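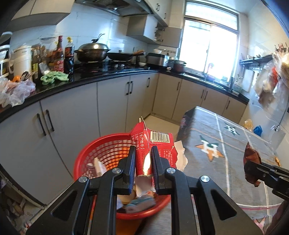
Ticket 259 – smell in break kitchen, Dodby unit. Opened by Tumelo Du Plessis, February. The complaint is a sour smell near the lower cabinets, worst first thing in the morning. Drain was flushed on the first visit with no change. The red wastebasket sits on the floor by the cabinet corner and has a woven mesh pattern on the sides, so I want to check whether anything damp in a wrapper can get through to the floor. Foil-lined food packaging is going in there with no liner that I can find on the supply list.

Update 1, 8:40 a.m.
Pulled the basket out and washed it. Mopped the corner and wiped the cabinet fronts. Smell weaker by noon but still there.

Update 2
Took off the kick plate under the corner cabinet. Found an old sauce spill that had run back under the cabinet, about 6 inches in. Scrubbed twice – it was stuck on hard. Left the plate off overnight to air.

Update 3
No smell at 7:30 a.m. Kick plate back on. Ordered a box of 200 liners from Prodley, small size. Food scraps go in the lidded can by the back door until they arrive.

Status: pending, recheck in 2 weeks.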